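Household Textiles and Their Care
Handout 3: What "white" costs
January 19, 2026

Last week we got as far as the spinning wheel and ran out of time, mostly because of the argument over whether hemp itches. It does. We move on to color, or the lack of it.

Raw cotton is cream. Raw linen is somewhere between straw and dishwater. Neither plant had any plan to match your bathroom tile. Every white sheet in every closet has had its natural color taken out, and for most of history this was slow, smelly, and took up a lot of land.

The older method is called grassing. Linen was boiled in lye made from wood ash, rinsed, spread on a field, kept damp, and left to the sun. Then it was soaked in sour milk. Then the whole thing was done again, for months. A bleachfield was also a very easy place to steal from, and towns that depended on cloth could be savage about punishing it. Keep this in mind when you read the Trindell packet, where the mill rules spend one line on the safety of the workers and a page and a half on the safety of the tablecloths.

Chlorine arrived at the end of the 1700s and cut months to days. Bleaching powder followed, which could be shipped in a barrel. The fields went back to sheep.

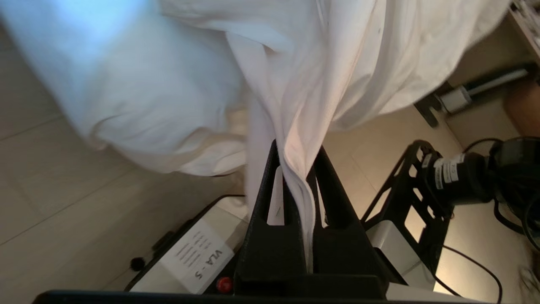

Bleach has a price, though, and the fiber pays it. Chlorine attacks the long chains of cellulose that give cotton its strength. Used weak and rinsed well, it does little harm. Used the way my family used it, by the glug, it gives you a sheet that is dazzling and tears when you turn over. It also does nothing good for wool or silk, which are proteins and will yellow or dissolve. Please don't test this on anything you like.

Then there is bluing. Old cotton drifts toward yellow, and a trace of blue in the rinse fools the eye into reading it as white. Modern detergents do a fancier version of the same trick with brighteners, dyes that take in ultraviolet light and give it back as blue. Your shirt is no cleaner. It has better lighting.

A word on thread count, as somebody always asks. It means threads per square inch, both directions added together. Past 300 or so the sellers start counting each strand of a twisted yarn, and the number becomes a kind of poetry. The Jaidee catalog page in your packet offers a sheet at 2000. Bring a theory.

For next week
Read the Cornau laundry ledger, pages 39 to 44. Skip the soap prices unless you enjoy them.
Find one care label at home and copy out the symbols.
Swatch kits from the November order are in the cabinet. Return them folded.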